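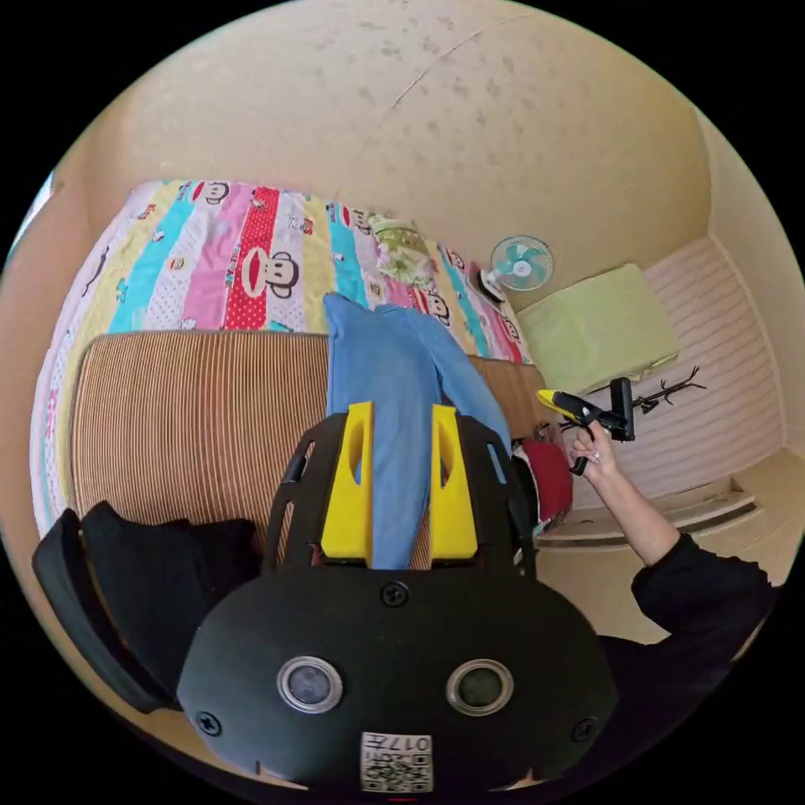
Jevel Woven Sleeping Mat: Product Review

The Jevel mat was assessed by Mirneck over 11 weeks in a small furnished bedroom. It is intended for use on top of an ordinary quilt or sheet, and was tested in that way throughout.

The tan and brown strips lay flat from the second night. The surface remained cool to the touch and was easily wiped clean. Garments folded on it did not catch, although the edging had begun to fray at one corner by December.

The mat is narrower than many buyers will expect — purchasers should measure the bed before ordering. It is recommended for warm rooms, particularly those with a wall fan.

Reviewed 9 February 2018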